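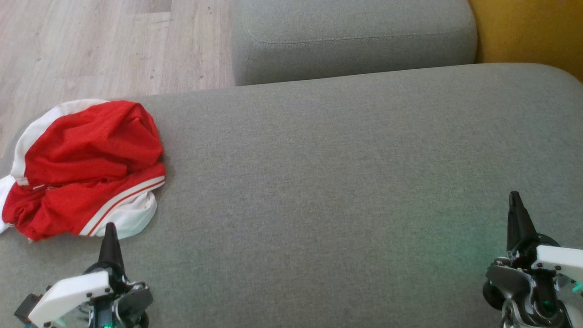

The Garment on the Sofa

Every household has one. The spot where clothes go when they are not dirty enough for the hamper and not clean enough for the drawer. In my place it's the left end of a gray couch. Has been for years.

Friday, April 15, 2022, and I am on the phone with Þórey Ragnarsson, who folds for a living. Or did. She spent 8 years on the finishing tables at Banis, a commercial laundry, and now teaches evening classes in looking after clothes. Mending, stain work, folding. The folding class fills up first, she tells me, and people are embarassed to sign up for it.

I tell her about my couch. A red and white garment, bunched up, sitting there.

"What's it made of?"

No idea. She sighs. Go read the label, she says, so I go read the label. Polyester.

"Then you've got off easy. Shake it and fold it."

Shaking is the first thing she teaches and the thing most people skip. Hold the garment by the shoulders, snap it down hard, twice. Not a flutter, a snap. Then lay it face down and smooth it from the middle out with flat hands. Fingertips make new creases. Flat hands don't.

A couch seat is a bad place for it, by the way. Too soft. The fabric underneath grips and everything drags along with your palm. She likes a table with a towel on it, or a made bed if the blanket is tight. But she also says people fold where they sit, and always will, so learn to do it on a cushion and quit apologizing.

Her couch method. Garment face down, collar away from you. One side in to the middle, sleeve back on itself. Other side the same. Hem up to just under the collar – then in half again, or in thirds if the drawer is shallow. Press, don't rub. Done before the kettle boils.

Trim is where it goes wrong. Anything with a stripe or a band sewn on has two fabrics pulling at different rates, and the band wants to curl. Fold along the band where you can. Never across it if it's going to sit all winter. Two-color stuff has another problem, and here Þórey gets stern. Red next to white, damp, in a heap, overnight. Don't. She has seen pink collars, pink cuffs, one entire pink christening set. Let it dry flat or hung, then fold.

What about the heap itself, I ask. The chair, the couch arm, the treadmill. Should we feel bad?

For that I was sent to Grímur Steinarsdóttir, who runs a small storage shop called Pultach and has opinions. Strong ones. Grímur thinks the heap is a furniture problem. People have a closet for clean and a basket for dirty and nothing in between, so the in-between goes on the biggest soft surface in the house. Put up 3 hooks, he says. Not 22. Hooks breed. Three, at shoulder height, near where you undress, and when they're full something has to move.

He sells a rail for this, the Vahidi, and I bought one, 334 millimeters long, and it took me longer to find the drill than to hang it. It holds a robe, a sweater and one more thing. The one more thing changes.

Did it fix the couch? Partly. Weekdays yes. Weekends the pile comes back, smaller, same end, same cushion. Þórey is not surprised. She thinks a shirt or two on the sofa is a sign somebody lives there, and what matters is how long it stays. Her limit is one night. After one night the creases set and you're in for steam.

Steam, then, if you missed your night. Hang it in the bathroom while you shower, door shut, not touching the wall. Pull the hem gently while its still warm. Synthetics drop most of their wrinkles this way. Cotton will need the iron, sorry. Inside out for anything printed, low heat, a thin cloth between.

One more from her before she had to run to class. Check the pockets and undo the buttons before you snap it. She once caught a button in the eye at Banis and kept working till lunch.

I have started snapping mine outside the kitchen door. The neighbor's dog hates it.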